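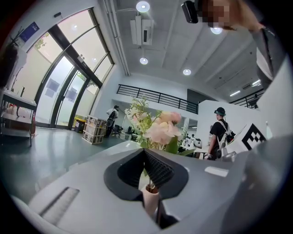
Notes on Artificial Flowers for the Lobby at Edham
January 2020

The question of whether a shared building should keep real or artificial flowers in its public areas is one on which reasonable people differ. I have held both positions. For the benefit of readers who look after similar spaces, I set out below the arrangement adopted at Edham and the manner in which it is maintained.

Until last winter the lobby was supplied with cut flowers from Sarkine, a florist whose work I continue to recommend. The difficulty lay with the building. The glass wall admits strong light for most of the day, and the doors are in constant use. Roses delivered at the start of a week had dropped their petals well before the next delivery, and the water required changing more often than the front desk could manage. The cost came to 65 dollars per delivery.

My colleague Benedicta Quaye proposed a permanent arrangement. I was not in favor. The artificial flowers of my childhood were stiff, shiny and invariably dusty, and I had no wish to see them again at a front entrance. She asked that I look at a few samples before forming a view, and I agreed to do so.

The flowers selected are pink and rose-like, in a soft shade, with green leaves and a number of thin sprigs that spread upward. They stand in a small vase of pale pink. I had expected to ask for a white vase, and Ms. Quaye had expected to ask for a taller one. The pink was kept after a trial of both alternatives, neither of which suited the flowers as well. The sprigs contribute more than I would have supposed. An arrangement of blooms alone sits heavily in its vase, whereas the sprigs give it some height and an uneven outline, as a garden bunch would have.

Placement

The lobby is tall, and the curved glass draws the eye at once to the greenery outside. A small arrangement cannot compete with this and should not be asked to. Ours is placed where visitors come close to it, at a height where the blooms may be seen from slightly above. We tried it first on the floor stand beside the doors, where it was knocked over twice, and then on the high shelf behind the desk, where only the underside of the leaves was on view.

Direct sun remains a concern. The supplier, Ayaaba, advises that dyed fabric petals will fade on the side facing a window. The vase is therefore given a half turn at the beginning of each month. I keep a single spare stem in a closed drawer for comparison, and to date I find no difference in color that I could swear to.

Arranging the stems

The stems arrive straight and packed flat, and they look poor in that condition. Kekeli Nutsugah, who has a better hand for such work than I do, prepared ours in the following way.

Each stem was bent gently in two places, low down and again just beneath the bloom. The leaves were opened by hand and turned so that they did not all face the same direction. The largest blooms were set low, near the rim, and the smaller ones above them. The sprigs were added last, and several were taken out again. The whole task occupied 32 minutes, including a pause to find wire cutters.

A small vase will tip if it is top-heavy. Clean gravel in the base is sufficient. Dry sand also serves, although it finds its way onto the desk.

Cleaning

Dust is the principal objection to artificial flowers, and it is a fair one. A soft paintbrush is used on the petals every second week, and a cloth, barely damp, on the leaves and the vase. I do not recommend the sprays sold for this purpose. The one I tried left a film on the leaves, and removing it took most of an afternoon.

The entire arrangement cost 22 dollars more than one delivery of cut flowers. Ms. Quaye has been gracious about this and has mentioned it only occasionally.

A reader at Dumholm wrote in January to ask whether the flowers would be changed with the seasons. They will remain as they are through spring. Branches of some kind are under discussion for the fall, and Mr. Nutsugah has asked for berries.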